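Subject: Re: [lestmont-supplies] Pencil cases, what goes where
Date: 2/24/21

> Can we settle which cases go on the pine shelf?
> I need 8 for the Veloso tables by August.

Two answers.

1. Lower shelf. The pink case and the dark gray one are side by side at the front and both stick out past the board. Please push them back.
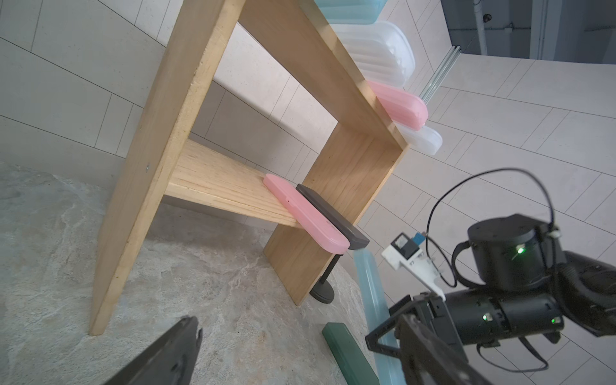 2. Upper shelf. Keep the clear ribbed container up there with the other pink case. The dark green one is still on the floor and can go to Veloso.

I'll order 10 more from Lavum.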